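Sorting the Martens crate: my project report
August 2020

My project was supposed to be about bayonet scabbards. Then Griet Schouten, who supervises the collections course, handed me the inventory for the Martens crate, and there were no scabbards in it at all. It was ammunition pouches – leather, mostly, with a few canvas ones mixed in – and the job was to work out who made them.

I started with the stamps. Most of the pouches have one on the back, between the belt loops, and about half of those you can read without any trouble. For the rest I used a flashlight held almost flat to the leather, a trick I got from Els Verschueren. It picks up letters you'd swear weren't there! That gave me four different makers' marks, and two of them weren't in the reference list we use in class.

The one that ate up most of my time was a T inside a diamond. Ward Vandenberghe was sure it was Trellico, but the Trellico pouches I'd already logged had the name spelled out in full, so I wasn't sold. I went through the old Vurness depot ledger, all 2,394 entries of it, looking for deliveries of leather goods. There's a line for 40 pouches "marked T" from a workshop listed only as Skaltar. I think that's my diamond, but one line in a ledger isn't a lot to hang it on, so I put it down as "probable."
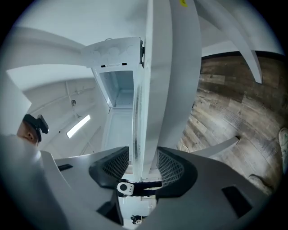 Stitching helped a little too. The diamond pouches all have a double row along the flap, and the Trellico ones have a single row. Jelle Koster pointed out that flaps got replaced in repair shops all the time, so I only used it as backup for the stamps and never by itself.

If I did this again I'd write down the stamp position from day one. I only started doing that halfway through and had to go back over the whole first batch (thanks to Roel Verbeke for helping me with that). I still haven't matched the second unknown mark, a small crown with a number under it that I read as either a 3 or an 8. My notes on it are in the back of the binder if anyone wants to have a go.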